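Chapter 5
Gathering Examples in Simulation

A learning system can only be as good as the examples it is given. For a robot that must open doors, those examples are recordings of the task, each one storing what the robot sensed and how its joints moved. This chapter follows the Poronmont set, which holds 1,574 recordings made in simulation.

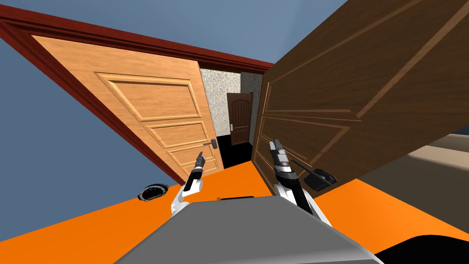
Changing the setting between recordings matters as much as adding more of them. A system trained on a single door tends to learn that door and little else. The Poronmont set uses 28 door models, with different panels, finishes and handles.

Section 5.1 covers how a recording is started and stopped. Section 5.2 deals with labeling failed attempts, which should be kept.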